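Lilidier Glass Desktop Protector, clear, 2 mm

Sold by Stodon Office Supply
Reviewed for the shop by Rianne Van Hecke
Page updated 2026-10-16

We stock this one with some reluctance. Desk protectors get sold with a lot of big promises, and most of the people who buy one would do as well with a cloth and a bit of care. If you have a soft wood top or a rented desk, read on. Otherwise save your money.

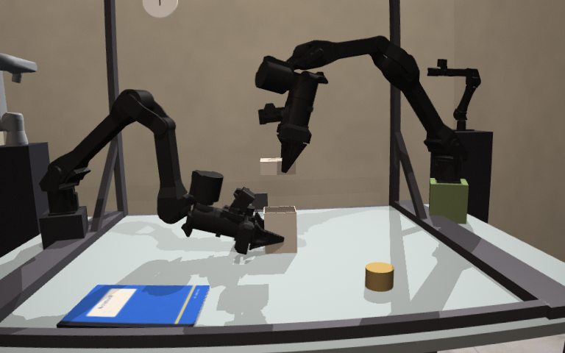
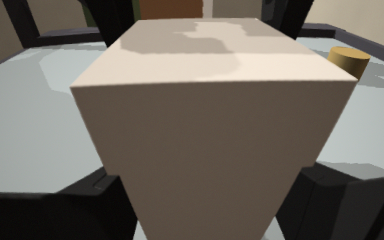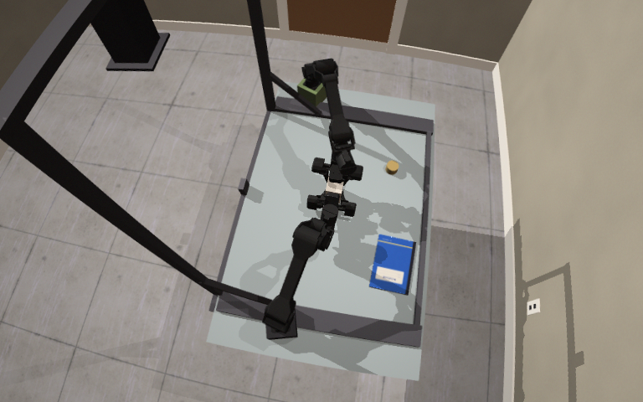

The maker calls the Lilidier "invisible once placed." We don't agree. Any clear sheet changes the look of what it covers, and on a dark desk you will notice it from the doorway. A pale top is more forgiving, and the glassy blue-white tabletop in the first picture is the kind of surface where you'd have a hard time saying whether a sheet was lying on it or not. Walnut and black stain are the worst cases. Bustero, whose vinyl sheet we also carry, makes the same claim with less excuse, as theirs has a faint yellow cast straight from the roll.

What it does well is take scratches. Stijn Verhoeven in our returns department kept one under his stapler and keys from January on, and the marks are all in the sheet. The desk is fine. The sheet looks tired, though, and at this price we had hoped for better.

Heat is another matter. The leaflet says "heat resistant" and gives no temperature. We asked twice and got the leaflet back. Use a coaster for mugs and don't put a pan on it.

The leaflet also says "non-slip." It stays put on lacquer and laminate. On oiled wood it crept toward the front edge during a normal day of writing, and wiping the underside helped only until the next morning. There are four adhesive dots in the bag. We would leave them off anything you care about – the glue is stronger than it needs to be.

Is it glass? No. The word is on the label and we have asked for it to come off. It's a flexible plastic sheet, it arrives rolled, and it needs a couple of nights under heavy books before the corners lie down.

Details
Thickness: 2 mm
Finish: gloss one side, matte the other (matte side up if you have a lamp overhead)
Corners: square, can be trimmed with a sharp knife
Smell: noticeable on opening, mostly gone after 5 days by an open window
Cleaning: damp cloth, no alcohol
Pack: single sheet, 4 adhesive dots, leaflet
Stock: 1,235 sheets in the warehouse

Delivery and returns
Ships rolled in a tube. Trimmed sheets can't come back. Untrimmed sheets can, within 10 days of delivery, in the original tube. For custom sizes write to Sales with the width first and the depth second – please measure the desk itself, as furniture catalogs tend to round up.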